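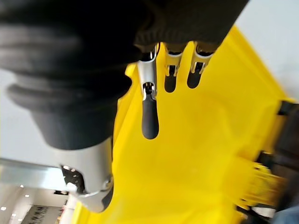
Fig. 4. Fingers over the yellow bin, black cover on.

4. Fitting the cover and checking reach

I do this part with the Tipoki hand already bolted on and the power off.

1. Slide the cover over the palm first, then work the ribbed section up the wrist a fold at a time. It's a snug fit, so be patient!

2. Stop when the edge sits just above the finger joints. The silver brackets should stay clear – fabric in a pivot will stall the motor (ask me how I know).

3. Power up, open the Relolitz panel and load pose 143. The fingers should point down into your bin without touching anything.

4. Set the closing speed to 76 and close the hand slowly, watching the thumb.

Note: My bin is plastic and pretty slick, so it scoots. Two strips of shelf liner underneath fixed that for me.

Caution: Keep your own fingers out of the bin until the panel says IDLE. If you see error 1463, cut the power and go back to step 2.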